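From the Jonstead Workshop: The Stop That Stopped Too Late

24 May 2024

Those of you who came by in the spring will remember how pleased we all were with the kitchen trials, and I promised then that I would write about the bad days as well as the good ones. Well, we have had a bad one, or at least an embarrassing one, and Mostafa Kabbaj has kindly agreed to let me tell it, as he was the person holding the stop button.

The job was our usual fridge and table routine, the one we borrowed from the Binthorpe group and have been fiddling with ever since. The humanoid takes hold of things, moves them between the table and the refrigerator, and deals with whatever drawers and panels it meets along the way. It had been behaving beautifully. Mostafa had 82 clean runs in the log and was already talking about getting to 100 before supper, which in our shop is usually the moment to put the kettle on and expect trouble.
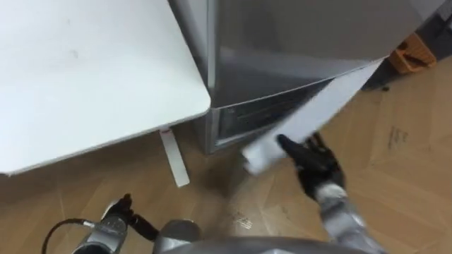
What went wrong was the grip release on the right hand. When you press stop, the arms are supposed to hold their position and the fingers are supposed to hold their force, so that nothing gets dropped and nothing gets crushed. On run 83 Mostafa saw the wrist pushing harder than he liked and pressed the button. The arms held, just as they should, but the fingers of the right hand kept on closing for a good moment longer before they quit. Nobody was hurt, I'm very glad to say, and no one had a hand anywhere near it. Still, a stop is a stop, and one that applies to most of the robot is not something any of us wants to stand next to.

We shut everything down for the rest of the day and Charoen Luangrath sat down with the logs (and, I believe, most of a lemon cake). He found that the hand controller was working through a little queue of commands, and the queue could hold 256 of them. Normally it is nearly empty. With a long, awkward push it fills up, and the stop signal was being put politely at the back of the line like any other message! The arms have their own separate path for the stop, so they never showed the problem, and our weekly check only ever tested the arms. That last part is on us, and we have said so to Binthorpe, who are running the same Sivakumar hand software and were very gracious about it.
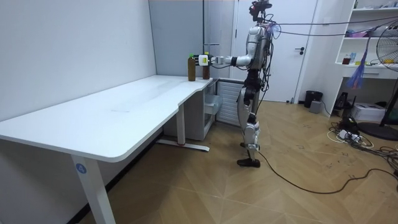

The robot at the long white desk, with its right arm out over the back corner.

The repair is simple enough to explain, even if it took Charoen 11 tries to get it right. The stop now goes straight to the hands and empties the queue on its way through. We have also added the fingers to the weekly check, with the hand closed on something soft, and the button gets pressed in the middle of a push as well as at rest. If you help out on test days, please read the new sheet by the door before you switch anything on – it is one page, and Mostafa has promised to keep it that way.

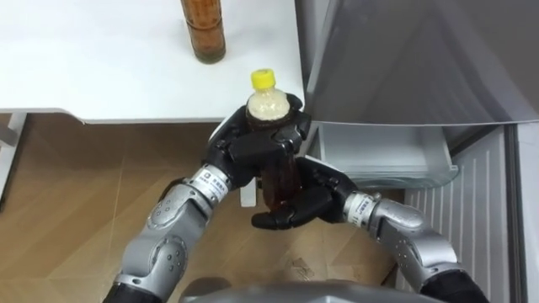 Bottles are a good deal less forgiving than you might think, and two hands on one bottle is a fussy business even when all the software is on your side. For now we are keeping the grip force low and the people well back, and anyone who wants to come closer has to wait until the robot is powered off at the wall. I know that makes for slower afternoons, and I know some of you travel a fair way to see it.

The folks at Dumness have asked for a copy of our fault notes, and they are welcome to them, as is anyone else with the same hands on their robot. Just write to the workshop and Charoen will send them along. Open afternoons start again in June, once we have had a full set of weekly checks without a hiccup.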